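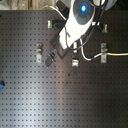 Arm on the breadboard, gripper pointing towards the middle. The cable with the blue and yellow bands goes out to the right through the clamp.

Notebook, student arm project (Poken)
22 Jul 2024
Written by Villads. Grethe and Hjalti were at the bench, Guðlaug came after lunch.

Plan for the day was to finish the cable routing, teach the new home position, and run the pick test again with the small parts. We did the first two completely and the third one in part.

Cable routing

Last time the white cable under the wrist was free, and when the arm turned to the far side it pulled. Hjalti had the idea to use one of the spare clamps as a guide and bring the cable through it. We tried two places for the clamp. With the first place, closer to the arm, the cable made a sharp bend when the wrist went down, and I did not like this. We moved it further to the right and now the bend is softer. The bolts went in by hand first and then with the key.

Please do not tighten this clamp onto the cable. It must be possible to push the cable through with two fingers. I write it here since I did it wrong myself in April and we had to order a new cable from Citova, which took long and cost us part of the budget for the finger pads.

After the routing I moved the arm slowly by hand through all corners of the work area. No pulling in the wrist that I could feel. The black cable is still longer than we need. It hangs beside the arm and makes a loop there. Grethe wants to tie it to the upper arm with a soft strap, I want to wait until we know that the gripper stays. We did not agree, so it stays as it is for now.

Home position

The old home position was too high. Each run began with a long way down, and on the way the arm did a small correction that I never understood. The new one is lower and has the wrist nearer to the middle of the board. Saved in the Briem controller as home_b. The old one is still there as home_a, do not delete it, because the demo program from the spring calls it by name.

Speed is set to 50 per cent for everything we teach. Hjalti asked if we can go up for the travel moves. I think yes, but first I would like to see one full set without a stop.

One thing I noticed: when the arm comes to home_b from the left side it is fine, when it comes from the right side the last part of the move is a little rough, you can hear it. Guðlaug thinks it is the acceleration limit and not something mechanical. She will look at the settings and compare with the ones from the old group.

Pick test

The test is the same as in the task sheet from Ingvar: pick the part, lift, hold for 2 seconds, put down, open. We do it 50 times and write down each failure with one word for the reason. The words we use are slip, miss, tilt and stop. Please keep to these words, last time we had seven different words for the same thing and I spent an evening to sort them.

We started the set and had to stop after run 22. The reason was a "stop", the controller gave a force warning when the fingers closed. We opened, checked the pads, closed again, same warning. After a restart of the gripper driver it went away, but then the counting in the log file had also started from the beginning, so I do not want to use the second half. The 22 runs are saved under their own name and should be read as their own set.

From these 22 I have three slips, one miss and the one stop. All three slips were with the part lying turned against the fingers. When it lies straight we had no slip at all. This is in agreement with what Grethe wrote in her report, that the friction of the pads is good enough but the contact is too small when the part is turned.

The camera score for the part position was 97 per cent in the good runs. In the run with the miss it was also high, so the score does not warn us. I do not yet know what to do with this. Maybe the calibration between camera and arm has moved a little when we changed the clamps — we did lean on the board quite a lot. A new calibration is the first thing to do tomorrow, before anybody teaches a point.

Light

In the afternoon the light comes over the board and makes a broad bright band on the metal, on the left and into the middle. To the right it stays dark. Guðlaug asked if the slips and misses come more often in the bright area. I cannot say from my notes, because we wrote the run number and not the place. From now on please write also the side, L or R, after the reason word.

Grethe suggests a sheet of matt paper under the part. I would like to try first with the exposure lower, then we do not put one more loose thing on the board.

Things to keep in mind at the bench

The dark plate under the wrist stands turned by half a right angle. This is on purpose. If you measure from its edges you get the wrong axes. Always measure from the rows of holes in the board.

When you take out a bolt, put it in the Dromico box and not on the board. I know that I say this every week.

To do

Hjalti: ask Ingvar if we may give in the half set together with the full one, or if he wants only the full one.
Guðlaug: acceleration limits, and find out why the driver restart sets the log counter back.
Grethe: cut the wider pads from the rubber that is left. Two pairs, so that we have a spare.
Villads: new calibration, then the full 50 runs with L and R.

Question for everybody: do we want to show the pick test on the open day or the drawing program? The drawing program is safer but I think people like more to see something lifted. Write your name under your choice on the paper by the door.

Power off at the controller, key is back in the drawer.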